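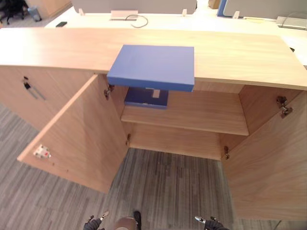

*Two-door cabinet, both doors open, one box on the shelf and one on top.*

## Section 4: Your first put-away job

Hi again, Edivaldo Pacheco here. If you've come straight from Section 3, your Workomo is charged, paired and parked, and you're probably itching to see it do something useful. Good! This is the section I like best, so get a coffee and let's teach it a cabinet.

I wrote these steps while setting up the office kit at the Fonen workshop in Wullville, so they follow the order that worked for me. The quick-start card puts the lighting check first. I do it second, and you're free to side with the card.

### Before you start

You'll want:

- the tablet, with the Workomo app open on the **Jobs** tab
- a cabinet with hinged doors (sliding doors are in Section 6)
- two boxes with flat sides and closed lids
- enough clear floor for the doors to swing all the way

Pick boxes you don't care about. My first pair got a few dings in the corners, and I was glad there was only scrap paper in them.

**Caution:** Keep your hands out of the cabinet whenever the status light is green. If you need to move something, press **Hold** first and wait for amber. I know it's tempting to just reach in and nudge a box - please don't.

### 4.1 Park the robot

1. Drive the robot up to the cabinet with the tablet joystick. Stop when the app shows the whole cabinet top in the live view.
2. Turn it until the cabinet's front edge sits level across the screen. The guide line goes solid when you're close enough.
3. Tap **Lock base**. You'll hear a click from each wheel.
4. Check the lighting bar at the top of the screen. If it's red, switch on a room light or pull a blind and tap **Recheck**.

**Note:** Stripes and busy patterns on carpet are fine. Shiny tile with sun on it can throw off the floor reading, and the fix is usually a blind.

### 4.2 Teach the doors

1. Open both doors by hand, as far as they'll go without forcing the hinges.
2. Tap **Teach > Doors**. The app draws a colored outline around each one.
3. If an outline spills over onto a neighboring door, drag it back with your finger. This happens a lot on long units where a closed door sits right beside the open pair.
4. Tap each outline and choose **Leave open** for now. We'll get to closing them in Section 5.

Look at what's mounted on the inside of the doors, too. A catch or latch plate needs its own mark (tap **Add > Keep clear**) so the grippers give it some room. I skipped that once and spent the rest of the afternoon looking for a small screw.

### 4.3 Teach the shelf

1. Tap **Teach > Surfaces** and select the shelf.
2. Select the cabinet top as a second surface.
3. If the cabinet has no base panel, and you can see carpet under the shelf, mark that lower space as **No surface**. Don't leave it blank. The app treats a blank area as "ask me later," and it really will ask you, every single run.
4. Tap **Save map** and give it a name. Mine is "Benjelloun," after the office I did my first install for.

### 4.4 Teach the boxes

1. Put one box on the shelf and one on the cabinet top.
2. Tap **Teach > Items**, then tap each box in the live view.
3. Name them by something you can tell apart quickly. "Blue" and "dark blue" sounded perfectly clear to me until I had to pick one from a list! If a box has a label on it, use that in the name.
4. Set the grip to **Soft**. You can go firmer later.

**Note:** A box may hang out past the front edge of the top. The grippers like having an edge to get under, but push the box back if it looks tippy to you.

### 4.5 Run it

1. Tap **New job > Put away**, then pick your item and your surface.
2. Stand to the side where the robot can't bump you, and tap **Start**.
3. Watch the whole first run with a thumb near **Hold**.

If the run stops partway, the tablet shows a code. These are the two I've met most:

- **392:** The robot can't find the item. Tap **Items**, select it again, and restart.
- **2,057:** The target spot looks too small. Move whatever's crowding it, or pick another surface.

The job memory holds 3,000 runs before it starts writing over the oldest ones, so go ahead and practice. I'd do this job a few times before adding a third box.

Once you've had a clean run, leave the base locked and the doors open, and carry on to Section 5 - Closing up.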